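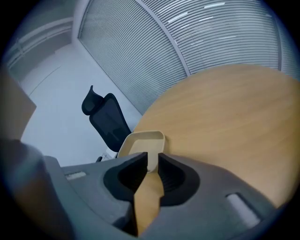
Marwa El Khatib
Workplace Layout, Unit 2: Round tables and loose trays
Handout for the February session

Scope. This unit covers small round tables in shared offices: where they stand, how far a chair must clear them, and what may be left on the top. Rectangular desks were covered in Unit 1.

Terms. "Edge zone" means the outer ring of the tabletop, within reach of a seated person without leaning. "Center zone" is everything inside it. Trays, cups and papers are "loose items".

Clearance. Measure from the table edge to the back of the chair when pushed out. Case 406 (the Ulby office) uses 50 inches. Case 377 (Allier) uses less and has a walkway behind the chairs; compare the two plans before class.

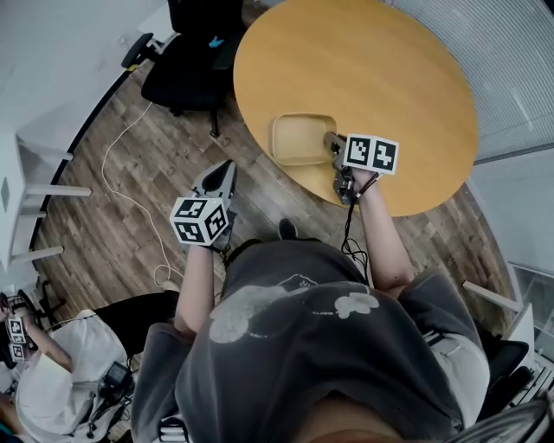

Placement of loose items depends on who has to reach them and from which side. An item in the center zone serves all seats equally but has to be leaned for. An item in the edge zone serves one seat. The small beige tray on the round table is a usual type, rectangular with rounded corners and a raised rim. A straight side never follows a curved edge, so set the tray back until both near corners are fully supported. Mark its position on the plan as a rectangle, with the long side drawn to scale.

Cables. Route along walls where possible. Any cable crossing open floor is drawn as a dashed line and listed separately.

Reading: Stasiv, chapter 2, sections on seating and reach. The Istuvmont plans are optional.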